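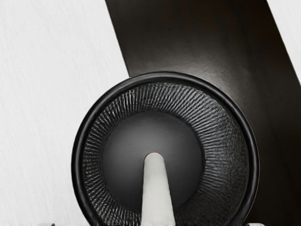 3.2 Word choice for dark surfaces

The naming task was given to speakers in two towns, Umik and Wular. Each person was shown one item at a time and asked to say what the surface was like, in any words they wanted. Answers were recorded, typed up the same week, and split into single descriptive terms. Repeated terms within one answer were kept once. After cleaning, the list held 2,553 terms, of which 1,022 came from Wular.

Terms were coded by Navarro and Guo, working separately. The coding sheet had 10 categories, taken from Galang's earlier work on paint names in Balogun, with "shiny" and "polished" merged and a new category added for words about light falling on a surface ("a bit of shine on it," "gray where the light is"). Disagreements were settled by Rutherford. Most of them concerned the word "dull," which older speakers in Umik used for color and younger speakers used for finish.

Color terms came first in nearly all answers from both towns. Speakers said "black" or "dark gray" and then went on to finish, if they went on at all. In Wular the second term was usually a finish word. In Umik it was more often a material, and speakers there tended to commit to one material early and keep it. We did not treat a named material as right or wrong, and interviewers did not correct anyone.

Matte items produced longer answers than glossy ones. A sharp highlight was named quickly, in a word or two. A broad, soft highlight on a nearly black surface, of the kind in Figure 4, led speakers to hedge, to restart, or to give two color terms for the same area. Dizon (personal communication) found the same pattern in the Grakeck recordings, although his interviews were longer and limited to 800 words each.

Figure 4. Computer-rendered surface, nearly black and smooth, with a diffuse pale gray highlight and no sharp boundary between light and dark.

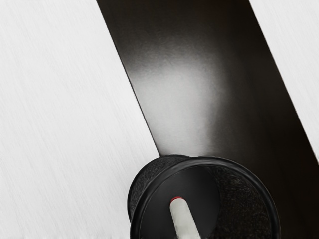 3.3 Age and schooling

Age was entered in years and schooling as the last grade completed. Both were self-reported.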